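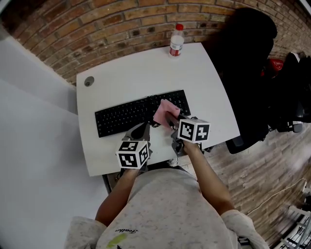

## 4. Equipment Planning and Cost Allocation

The budget for the second phase was prepared on the basis of task hours and not on the basis of units purchased. Desk cleaning was chosen as the reference task because it uses ordinary office goods and places modest demands on floor space. A session requires a desk, a keyboard, a cloth or sponge, and one pair of hand-held grippers with printed marker cubes. Of these, only the grippers have a lead time long enough to affect the schedule.

Two suppliers, Altlow and Dernelach, submitted written offers. Altlow quoted a price of $967 per gripper, with spare fingers charged separately. Dernelach quoted a higher price that included one set of fingers and a replacement marker block. When the cost of spares was spread across the planned 218 hours of recording, the difference between the offers was small, and the decision rested on delivery terms. The Karaki site asked that all units arrive before September so that operators could be trained on the same hardware they would later use.

Consumables were entered as a separate line. Cloths, sponges, and tape are inexpensive, but they are replaced often, and earlier budgets had placed them under general office supplies – a practice that made the true cost of a session hard to recover. Figure 1 shows the sponge in use with a gripper at the desk.

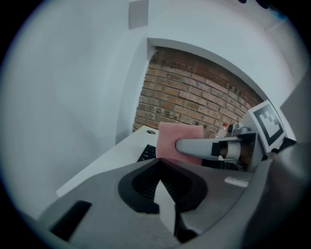
Najwa Masri objected in review that a separate line for sponges and tape would create more paperwork than the sum justified, and asked that the line be kept only if it also covered fingers and collars, where wear was more likely to lead to an unplanned order. The line was widened accordingly and renamed "wearing parts."

**Figure 1.** Gripper finger against a pink sponge, with the keyboard alongside.

The revised plan sets aside funds for four complete grippers and holds back 40 percent of the wearing-parts line until the midpoint of the phase. Furniture is excluded, as the desks at Karaki and Commont are already carried on the facilities account. Any purchase of a robot arm for the same task would be considered under a separate request, after the recording hours have been completed and the cost per hour is known.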